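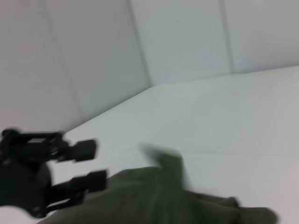

Notebook entry, November, late afternoon. Written up by Senan Mac Carthaigh, read over by Sunita Dixit

Transition boards, third round. Guslow families all back with their diaries except one, who is mailing it.

Quick recap for Sunita who missed the start. Board goes on the wall at kid height, strip of picture cards, kid moves each card to the "done" side. Nivum is the timer that clips on top, colored light shrinks as time runs out. Dhanial is the old version with the bell. Nobody at home liked the bell. Retiring it, parts in the gray bin, keep the clips.

Card set is now at 256. Too many. Parents told us so last time and we added more anyway. One dad said he spent the whole evening hunting for "socks". Going to cut down to a starter pack of 23 and leave the rest in a box for people who ask. Starter list is taped inside the back cover, please add to it in pencil not pen.

What came out of the diaries:

- mornings better in most houses, bedtime same as before
- the leaving-the-house step is still where it all falls apart. Shoes, coat, door. One mom wrote "screaming at the coat card" and then nothing for four days, called her, they'd had flu
- two kids peel the cards off and carry them around. One sleeps with "bath". Fine by me but the hook tape won't survive it
- siblings. Should of seen this coming. Younger sister moves the cards ahead so they get to snack faster, older brother loses it. Need a second strip, or a lock, or just a board each

Sunita's note from the phone calls, copying it in before I lose the scrap: parents are reading the board out loud the whole time. "Look, what's next, look, look." Kid stops looking at the board and looks at mom. She wants the sheet rewritten to say point once, then wait. I'd put it at the top in large type. She says put it on the board itself where tired people will see it. Agreed, she's right.

Tillov trial (the flip-over cards, so the picture turns face down when finished) - hinge too stiff for small hands. Tested with the 3 youngest at the drop-in. One got it with two hands, one bit it, one threw it. Sanding the pin down a bit tonite and trying a looser hole. If it's still stiff I'm giving up on hinges and going back to hook tape.

Timer battery, still the same complaint. Light goes dim before it goes off so the kid thinks time is up early and then we've lied to them. Needs to cut out clean or warn the parent some other way. On my list, has been on my list.
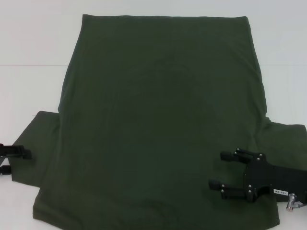

What should a parent do if the child refuses to move the card?

Leave the card where it is, carry on with the step, and let the child move it later or not at all. Moving it for them is okay if they hand it over.

Back to it. Next round is 7 families, same diary but shorter, one page, tick boxes plus a line for anything else. The long one got filled in properly for two evenings and then it was just weather.

To do before then:
print the starter pack
rewrite the sheet (Sunita)
sibling strip, cardboard mock-up will do
chase the missing diary
more hook tape, the wide kind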